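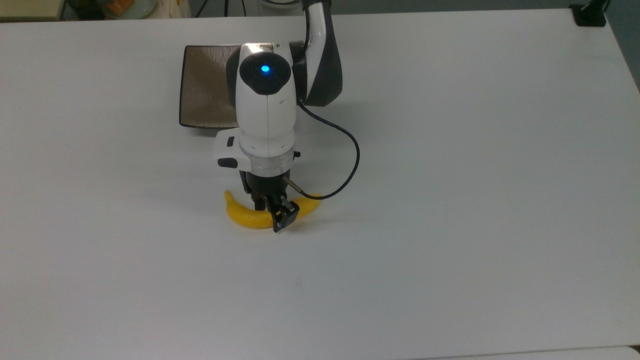 How long does factory rifle ammunition last in storage?

Kept cool and dry in its original boxes, it will usually stay good for decades.

Home Stories Range Notes Gear Archive Contact

The Basement Shelf

September 11, 2025

My uncle left me the house in Olter and everything in the basement. The lawyer read it off a sheet of paper in the same voice he used for the water heater.

I drove up in April. The road in is Route 102, and it was still rutted from the thaw. I had not been there in nine years. The key was under the same flowerpot, and the kitchen smelled like coffee grounds and gun oil, the way it always had.

The basement shelf ran the length of the back wall. He had built it out of planks and pipe, and he had put the heavy things low. Crates on the bottom, boxes above that, loose papers on top with a coffee can to hold them down. A hygrometer hung on a nail in the middle. It read a little under forty percent, and next to it was a calendar where he had written the reading every Sunday until the winter.

I left the shelf alone that first night. I made soup and slept on the couch.

In the morning I carried the boxes upstairs two at a time and set them on the kitchen floor. Most were Karel soft points, the cheap ones in the plain carton, which he bought because the hardware store in town carried them. One wooden crate said 2,000 on the side in stenciled paint, with the rest of the stencil worn off. The lid was screwed down. I found his screwdriver where it should have been, on the hook by the stairs.

The cartons inside were packed tight, with brown paper folded between the layers. On top was an index card in his handwriting.

"Good lot. Shoots an inch low in the Blöndal. Do not sell."

The Blöndal was his deer rifle. It was in the closet behind the winter coats, in a case with one working latch. I had shot it as a kid, from a bench, with his hand flat between my shoulder blades. I remembered the noise and I remembered that he would not let me pick up the brass until it had cooled.

I called the range to see if his membership could be transferred. The woman on the phone said it could, if I was family and if I came to the safety talk.

"When is it?" I said.

"Whenever you get here. It's me talking to you for half an hour."

So I went. The range was a long field with a dirt bank behind it and a roof over the benches. She gave me the talk from start to finish and did not hurry through any of it. Muzzle downrange. Action open when people are forward. If it clicks and doesn't fire, keep it pointed at the bank and wait. Then she looked at the rifle case.

"I know that one," she said. "He had the bench at the end."

I took the bench at the end. She walked down with me and looked over the cartridges before I loaded any. She turned a few of them in the light, checking the case mouths and the primers for green, and she set one back in the box and took another. She looked down the bore. Then she nodded and went back to her stool.

I fired three at the 90-yard board. He had always used that one. The club had put it up short of the hundred because of a ledge of rock, and he said it made no difference to a deer. The first shot surprised me. The other two did not. When the line was cold I walked out, and there were three holes, fairly close together, an inch below where I had held.

I stood there longer than I needed to. The woman called down the line to ask if I was all right, and I said I was.

"Low?" she said when I got back.

"An inch."

"He never fixed that. I offered to do it for him, it's only a few clicks. He said he'd been holding an inch high so long that he'd miss if somebody corrected it."

There was a small screwdriver on her key ring. She took it off and put it on the bench beside me and went to see about somebody else's target.

I looked at the scope for a while. The caps were tight and I had to use my shirttail to get a grip on them. The dial underneath was clean, with a scratch at the setting he had left it on. I put the caps back. Then I loaded three more and held an inch high, and they went where I wanted them.

I had planned to sell the house. A man from Jekonix had already written twice, offering to buy the lot next to it for a warehouse and the house along with it. The second letter was in my jacket at the range. I used the back of the envelope to write down the shots, because I had not brought a notebook. Bench, distance, hold, a light wind from the left. I wrote it small, the way he did.

Back at the house I put the crate together again with the brown paper between the layers. I drove the screws in snug and carried the boxes back down, heavy things low. The coffee can went back on the papers. I stuck the envelope under it, with the writing side up.

The hygrometer had moved up a few points from my leaving the basement door open. I shut the door, waited until after supper, and went down to read it again. His pencil was on the string. I found the right square on the calendar in the kitchen drawer, the new one the bank had mailed him, and wrote the number in.

Shares 9 Comments 3

Guest
My dad had a rifle that shot left and he would not let anyone touch it. We still have it. Still shoots left.

Guest
Nice story. I'd have fixed the scope — but I understand why it stayed.

Guest
Did the house get sold? I read it twice and can't tell.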